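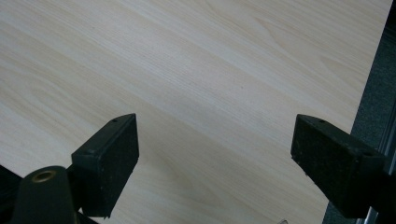
Furniture Finisher (tabletops and panels), Orport

Haravance makes and refinishes tables, desks and shelving in pale wood finishes. We are looking for a finisher to join the workshop in Orport from November. The post is permanent and full time.

Most of our orders are for light tops with the grain left showing. Some are new, and some come back to us from cafés, libraries and offices after years of use. The finisher looks after them from the sanding bench to the packing area.

What the work involves

Sanding flat surfaces by hand and by machine, always along the grain
Checking tops under a side light for specks, scratches and glue marks
Applying oil, lacquer and water-based varnish, and rubbing down between coats
Matching the colour of a repair to the rest of a top
Wrapping finished pieces and labelling them for delivery
Keeping the finishing room swept and the extraction filters clean

You will share the finishing room with one other person and report to Coralie Pryor, who runs the workshop. Our largest current order is 257 desk tops for the college at Tamihana, and you would start on those. After that the work is more mixed, with single dining tables and short runs of shelving.

What we need from you

At least 2 years in finishing, joinery or furniture repair. Time spent on a college course counts towards this. You should be comfortable lifting one end of a long top with a colleague at the other, and you need good eyesight for colour, with glasses or lenses if you wear them. Spraying experience is useful but we can teach it. A driving licence is not needed.

Hours and pay

The workshop opens at 7.30 am and closes at 4 pm, with half an hour for lunch and a short break mid-morning. There is no weekend work. Pay depends on experience and we will tell you the rate before you come for interview. We supply overalls, gloves, masks and ear defenders – boots are your own, but we pay towards a new pair each year.

The number 297 bus from Provville stops at the end of our road. There is parking in the yard and a rack for bicycles.

How to apply

Write to Coralie Pryor at the workshop with a short letter and a list of the jobs you have done. Photographs of finished pieces are welcome, up to four. Please say which finish you used on each one.

Interviews are held at the workshop and include a paid half-day at the bench, where you will be asked to sand and oil a small panel. Bring clothes you can work in. All applicants will get a reply.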